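Search this site Enter keywords Go

Print this story | E-mail to a friend

Plendport group puts out grasp planner that checks itself in simulation first

PLENDPORT — A small software outfit here released a new version of its grasp planning package on Monday, and the main change is one that users have been asking for since the spring. The planner now runs every candidate grasp through a simulator before it sends anything to the arm.

The package is called Noh. It comes from Studholm, the robotics software company on the east side of town, and it's been used mostly by people who run one or two arms in a shop and don't have a perception team. Free for labs, paid for everyone else. Same as before.

What's new is the order of things. Older versions scored grasps on geometry alone, picked the top one and went. If the approach path was bad you found out when the arm stopped. Noh now takes the top 500 candidates, throws out the ones that can't be reached, and plays the rest forward in a rendered scene with the gripper model loaded. Whatever survives gets ranked again.

Studholm says the whole pass takes 625 milliseconds on a decent desktop card. Slower on a laptop, the release notes say, without giving a number.

The wrist camera is simulated too. That matters more than it sounds. A lot of users train or tune their perception on views from a camera mounted behind the fingers, and the old viewer only gave an outside look at the arm. The new one renders from the hand, with the fingers where they'd show up for real, so a segmentation model can be told to mask them out.
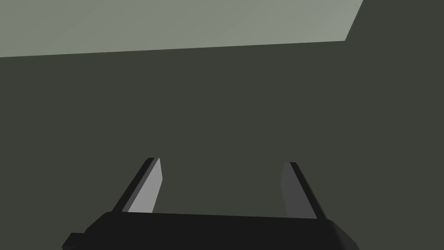

Vol. 4, No. 9

Gripper poses in the viewer can be stepped through by hand. Fully open, fully closed, anything between. Users load their own finger shapes from a mesh file, and the planner picks up the width limits from a short config next to it. Get the units wrong and it will now complain instead of quietly planning for a gripper the size of a house. Several people on the user forum had asked for exactly that.

Lighting is still basic. One source, soft shading, flat materials unless you supply your own textures. Studholm says it kept the renderer plain on purpose to hold the frame rate up, and that anyone who needs realistic images should export the poses and render them elsewhere. An export script is in the tools folder. It's undocumented for now, with docs promised in September.

Testing was done with Esaren, a parts distributor that has been running a pre-release build on its kitting line. Esaren put 3000 picks through the new planner and compared the logs with the same number from the old one. Failed approaches — the arm starts in, hits a limit or a bin wall, backs out — dropped to nearly a quarter of what they were. Dropped parts did not change much. The company says that is a friction problem and the simulator's contact model is too simple to catch it.

Studholm agrees, more or less. The release notes list contact modeling as the next job, along with support for suction cups, which has been on the list for a while.

Other changes are smaller. The planner can be killed mid-search and will hand back the best grasp it has so far. Logs are plain text agian, after a version that wrote them in a binary format hardly anyone could open. Camera calibration files from the last release load without conversion, older ones need the converter. There's a fix for a crash when the point cloud comes in empty.

One thing to watch for. The default collision margin has gone up, and cells that were tuned tight may find the planner refusing grasps it used to take. The old value can be put back with a line in the config. Studholm recomends trying the new one first.

The update is a normal download from the company's site for current license holders. Labs need to re-register, the old keys stop working with this version.

Print this story | E-mail to a friend

We use cookies to remember your settings and count visits. By continuing to use this site you agree to this. OK More info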